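Giving up the car, ten months in

I sold the car in August. It was a small hatchback, fourteen years old, and it had failed its MOT on two things I understood and one I didn't. The garage in Donham wanted more to fix it than I had paid in the first place, so I took £606 for it from a man who wanted it for parts and walked home from the garage with the parcel shelf still under my arm. I had forgotten to put it back in.

I live in Pamovthorpe, on the Lowther side, and I work in Donham three days a week. People who drive will tell you it is a fifteen minute trip. By bus it is 40 minutes if the connection at Devetstead works and well over an hour if it doesn't. I had never caught that bus before last summer, apart from once in the snow.

The first month was poor. I kept leaving the house at the time I used to leave, and arriving late and cross. I bought a proper coat. I also found out that the shelter at Devetstead has a bench which faces away from the road, so you have to keep turning round to see if anything is coming. I have written to the council about it and had a polite reply.

By October I had a routine. I catch the 7.10, which nearly always runs, and I get to my desk before anyone else. I read on the bus now. I got through more books between October and Christmas than in the two years before, most of them from the library, which is by the stop and stays open until seven on some evenings.

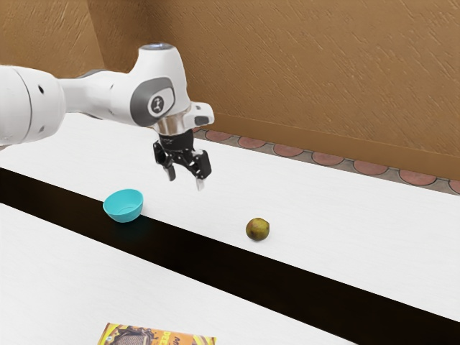 A white robot arm over two white tables, computer rendered.

Shopping has changed more than I thought it would. With the car I did one large shop and threw a fair bit of it away. Now I buy what fits in a rucksack and one bag, and I go twice a week. The bill is lower. I can't carry a big sack of potatoes and a box of washing powder on the same trip, so I plan for that — potatoes early in the week, heavy cleaning stuff later on. Cat litter is delivered.

The costs, for anyone thinking of doing the same. I pay £100 a month in bus fares in a busy month, and less when I take leave. I allow myself 10 taxis a year and have used six so far, four of them from Donham station late at night. I put money aside for new tyres on the bike, which I ride to Lowther and back when it is dry. Insurance, tax, petrol and the yearly row with the garage are all gone. I am better off, though by less than the websites say, as they all seem to assume you owned a much nicer car.

What I miss is going to the coast without planning it. There is a bus, but the last one back leaves before tea time and it doesn't run at all in winter. I miss being able to take things to the tip. There is an old mattress in my spare room that has been there since November, and I am going to have to pay someone to take it.

I don't miss parking, or scraping the windscreen, or the noise it made on the hill out of Devetstead.

The timetable changes again next month and the 7.10 becomes the 7.04. I still have the parcel shelf. It is in the shed, holding seed trays.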